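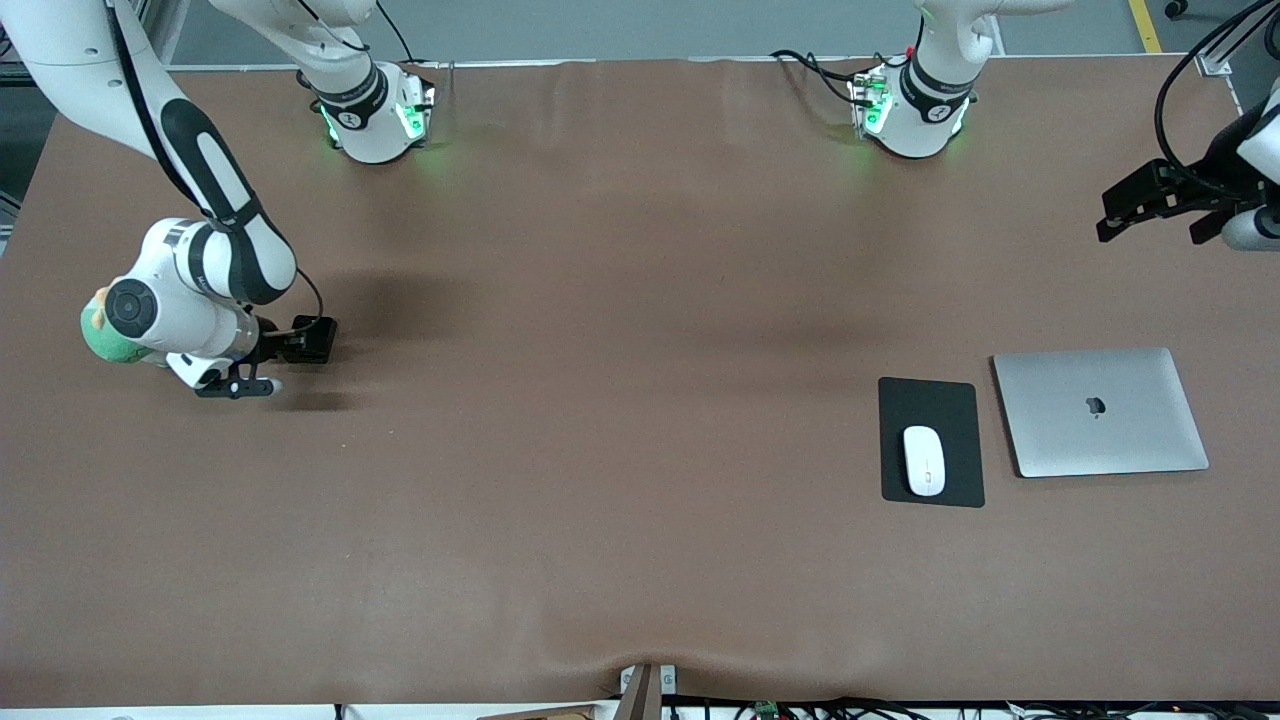 Ticket 1136: left arm drops out part way through a move
Project: Illa (two-arm table build)
Where: Trodthorpe shared workshop, back bench
Opened: January 6, 2022
Status: solved, leaving open for comments

What happens

Both arms come up fine. Green lights on both bases, both grippers open and close when asked, and the right arm will run the folding routine all evening without a murmur. The left arm starts the same routine, gets as far as the reach across the middle, and then stops dead with "lost contact with joint controller". The right arm carries on as if it were still working with a partner, so I now keep a hand near the stop button.

Restarting the control program brings it back every time. Then it goes again, sometimes after a couple of minutes, sometimes after half an hour.

What I expected

Both arms finish the routine and go back to rest. They did exactly this in September, before we moved the table and re-ran the cables, and it was lovely to watch!

Setup

Two arms on the far side of the table, one gripper each. Control program is Atinga, build 806, same on both sides. One network switch under the table. I use the workshop convention for left and right, so the robot's left arm is the one on your right if you stand at the near edge. Please stick to that in replies, we have already swapped the wrong cable once because of it (me, sorry).

Log

Entry 1. Swapped the network cables between the arms at the switch end. Fault stayed with the left arm. So the switch ports are fine, and I was quite pleased to rule something out in the first ten minutes.

Entry 2. Swapped the whole cable for a new one from the Destport order. Ran clean for longer than usual and I got very excited, then it dropped out at the same reach. Put the old cable back.

Entry 3. Rolled Atinga back to the build before 806. No change. Rolled forward again.

Entry 4. Took the speed right down. Now this was interesting — at a crawl the arm still stopped, and at nearly the same pose. Up to then I had been thinking about time and heat. Wrote down the joint angles at each stop for 3 stops and the elbow was within a degree or two of the same place in all of them.

Entry 5. Held the arm still in that pose with the motors on and wiggled things. Gripper cable: nothing. Network plug: nothing. Power plug at the left base: instant dropout. Did it again to be sure. Instant dropout!

Entry 6. Looked at the plug properly with a torch. The locking ring was not fully home. It feels tight by hand but there is another quarter turn in it if you push while turning. The cables on that base were also pulled up short when we moved the table, so my best guess is that the long reach shook the base just enough to tug on the plug.

Fix

1. Power off at the wall, both arms.
2. Unplug the left base and check the pins. Ours were straight and clean.
3. Push the plug in firmly, then turn the ring until it clicks. Keep pushing as you turn.
4. Give the power cable more slack and tie it to the table, not to the other cables.
5. Power on, wait for green, and run the reach on its own before trying the full routine.

Result

Ran the left arm reach for about 3 hours with no dropouts, then the full routine with both arms at normal speed. Not one stop. I did a small dance and then put the kettle on.

Still to do

The right base has the same sort of plug and I have only checked it by feel. It needs the push and turn as well. I would also love Atinga to pause both arms when either one loses contact. There is a setting called "linked stop" which sounds right, but it was already ticked on our machine, so if you have it working on a two-arm build please post your config below.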